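Fimcombe Tabletop Grasps: README and fault notice

Version 1.1, updated 2023-04-18
Maintainer: Yeison Quispe

Read this before you train on anything from the February batch. Part of it was recorded with a faulty gripper and the width values are wrong.

Contents

The set holds 4,000 episodes of household objects being picked up, moved and set down on a table, recorded with hand-held Rirkix grippers. Each episode has wrist video, the gripper pose and the opening width in millimeters. Objects are everyday things: cups, bottles, jars, tissue boxes, paper bags. Many tables are crowded on purpose.
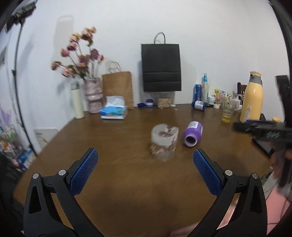

Wrist view with the fingers open. Clear cup ahead, purple bottle on its side to the right.

What went wrong

The left finger linkage on unit 6 worked loose at a pivot screw. The finger still opened and closed, but it lagged the encoder, so the logged width and the real gap between the pads did not match. The error was small when the fingers were open and grew to 16 mm near closing. The recorder raised no fault because the encoder itself was reading correctly.

We found it when a policy trained at Cuadros kept stopping short on thin-walled cups. It reported a closed grasp, lifted, and left the cup on the table. On the arm there it also clipped a glass, which broke. No one was hurt, but the run should have been stopped after the first missed grasp and it wasn't.

Affected data

400 episodes, all from unit 6. They are listed in bad_width.txt. Video and pose are fine. Only the width channel is affected, and the offset is not constant, so do not try to fix it by adding a fixed value.

What to do

Drop the listed episodes if your model reads or predicts width. If you use video and pose only, you can keep them. The loader skips them by default from version 1.1 on. Pass keep_bad_width=True to get them back.

Changes to recording

Pivot screws are now checked with a driver before each session. The operator closes the fingers on a gauge block at the start and end, and the session is rejected if the readings differ by more than 1 mm. Unit 6 is out of use until Dravetti sends a new linkage.

Known issues still open

Clear plastic and glass are hard to segment in the wrist video. Two operators often work at one table, so a second gripper or an arm may enter the view. These episodes are not flagged.

Report problems on the issue tracker with the episode ID and loader version.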